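3. Data and Methods

3.1 Study setting and households

The field work was carried out in Ginamow, a mid-sized town with cold winters and a single electric utility. We recruited through the utility's billing mailer and through flyers at the public library. A household could join if at least one person used a laptop at home on most working days and if the laptop was not issued under a contract that barred outside metering. In the end 71 households took part. Most were renters. A smaller group lived in the Farahani apartments on the north side of town, where electricity is included in the rent, and we kept these households in the sample as a comparison group. They pay nothing extra for a laptop that is left on, and earlier work has been divided on whether that matters for small appliances.

Each household chose one laptop to be metered. Where there was more than one in the home, we asked for the one that was used the most. This choice makes our estimates of use per device higher than they would be for a random laptop, and it should be kept in mind when the results are compared with studies that metered every device in a home. Monitors, docks and printers were left out, even when they shared an outlet strip with the laptop. Two households withdrew before the first download and were replaced from the waiting list.

3.2 Metering

The charger of each laptop was plugged into a Sikeck plug meter, which logs average power over one-minute intervals and stores the readings on the device. We did not use the wireless version of the meter. In a pilot at our own offices it dropped readings whenever the router restarted, and the gaps were hard to tell apart from periods when the meter had been unplugged. With the stored readings, an unplugged meter leaves a clear break in the time stamps.

The meters were read against a bench reference before and after the field period. Drift was small at the loads typical of a charging laptop. It was larger at very low loads, such as a charger with no laptop attached, and for that reason we do not report charger-only losses as a separate category. They are folded into the lowest power state described in Section 3.4.

A plug meter sees only what the charger draws. It cannot see a laptop running on its battery. When a laptop is used on the couch for an hour and then plugged in, the electricity used on the couch shows up later as charging. Over a full day this evens out, but it means that the time of use and the time of draw may be hours apart. All results by time of day in Section 4 should be read as time of draw.

3.3 Diaries

Metered power alone could not tell us what people believed their laptops were doing. We therefore asked the main user to fill in a short paper diary, once in the morning and once at night. The diary asked where the laptop was, whether the lid was open or closed, whether it was plugged in, and what state the user thought it was in. The choices were on and in use, on but not in use, asleep, off, and not sure. There was also a blank line for remarks. The full form is in the appendix.

Diaries were designed by Ingeborg Marti, who had used a similar form in a study of kitchen appliances. Her earlier form had asked for exact times. We dropped that question after the pilot, when several people filled in a whole week of times in one sitting. Asking only for the state at two fixed points in the day was easier on the users and gave us entries that could be checked against the meter reading for the same minute. After removing blank and duplicate forms, 2437 diary entries could be matched to a meter reading.

Entries were typed in by one person and checked by another. Remarks were kept in the wording of the user. Many of them were about the charger, mostly that it was warm or that it fell out of the wall. A few were about heating bills, which we passed over.

3.4 Defining power states

We sorted each one-minute reading into one of four states: active, idle, sleep and off. Cutoffs were set separately for each laptop, using a short guided test done when the meter was installed. During the test the user was asked to play a video, then leave the laptop alone with the screen on, then put it to sleep, then shut it down. The battery was charged in full before the test so that charging did not hide the lower states.

Charging was the main difficulty. A sleeping laptop with a low battery can draw more power than an active one with a full battery. To handle this, we looked for the long, slowly falling curve that marks the end of a charge and left out the minutes before it when assigning states. This removed a good deal of data from users who ran on battery by day and charged at night. Qianru Liao wrote the routine that finds the curve and checked a sample of its output by hand. In the cases where the hand check and the routine disagreed, the fault was most often a charge that had been cut short.

The display was not used to define the states, either in the meter data or in the diary. Many laptops turn the display off after a few minutes and stay awake for much longer, sometimes for the whole night if a download or an update is running. In an open laptop with a black screen, as in Figure 2, nothing on the display tells the user whether the machine is off, asleep, or idling. Indicator lights help on some models, but their meaning differs between makers, and in the exit interviews few users could say what a slow blink meant on their own laptop. We treat this as a question of what the user can know from a glance across the room, and we return to it in Section 5.

Figure 2. Open laptop with a dark display on a light wooden surface (computer rendering). 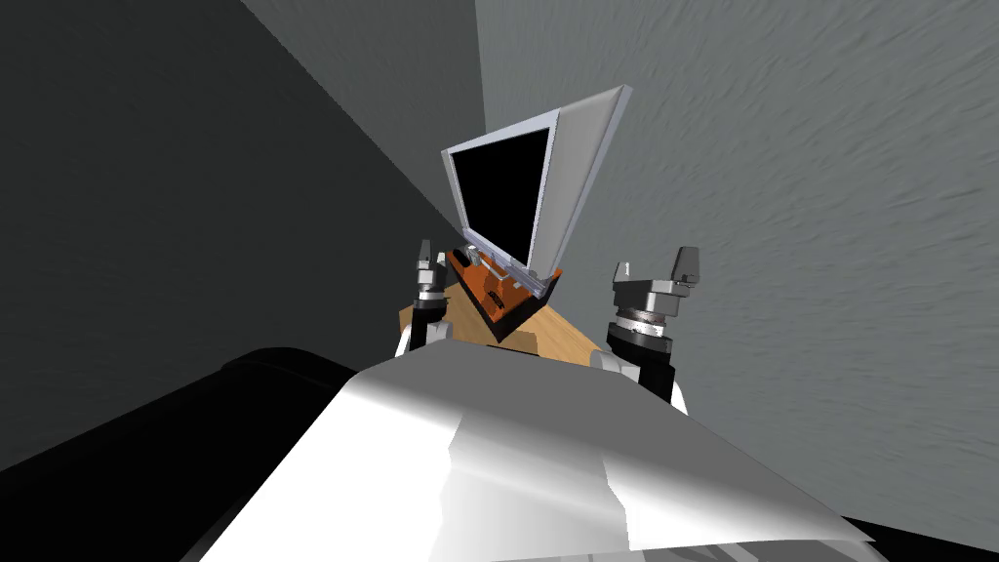

3.5 Measures

Our first measure is non-use consumption. We define it as all electricity drawn in the idle, sleep and off states, divided by the total drawn by that laptop over the field period once charging minutes have been set aside. It is reported as a share for each household and then averaged across households, so that a single gaming laptop does not carry the result.

Our second measure is state error. An entry counts as an error when the user marked one state in the diary and the meter placed the laptop in another at the same minute. Entries marked "not sure" are not errors and are reported on their own. We also kept apart the errors in which the user thought the laptop was in a lower state than it was, and those in which the user thought it was in a higher one. Only the first kind leads to use that the household does not know of.

We made no attempt to put a price on the difference for single households. The rates in Ginamow have a fixed part that differs by building, and the amounts for one laptop are small in any case. Where costs are given in Section 4 they are for the town as a whole.

3.6 Survey of settings

At the end of the field period we visited each home a second time to collect the meter and to note the power settings of the laptop. We recorded the time to display off, the time to sleep, and what happened when the lid was closed. The same visit included the Sisard questionnaire on household routines, of which we used only the items on evening habits and on who in the home usually turns things off. The rest of the questionnaire was left out to keep the visit short.

In almost 40 percent of homes the user had never opened the power settings page before the visit. Several asked us to change the settings on the spot. We did so when asked, after the meter had been removed and the old values written down, so these changes do not affect the data.

3.7 Analysis

We compared non-use consumption between households that pay for electricity directly and those in the Farahani apartments using a rank test, as the shares were far from evenly spread. State error was modeled at the level of the single diary entry, with a term for each household to allow for the fact that some users are simply more careful than others. Lid position, location in the home and time of entry were included as predictors. Make and age of the laptop were tried and then dropped. They were closely tied to each other, and with a sample of this size we could not pull them apart.

Missing meter readings were not filled in. If a laptop had less than half of its readings for a given day, that day was left out for both measures. Most of the days lost in this way fell in March, when the schools were closed and several families took the laptop with them on trips. The diary was often kept up during these trips, and those entries are used only for the description of lid position in Section 4.1, where no meter reading is needed.

The study plan was reviewed before recruiting began. Households gave written consent and received a credit on their next electric bill, or a grocery card if their electricity was included in the rent.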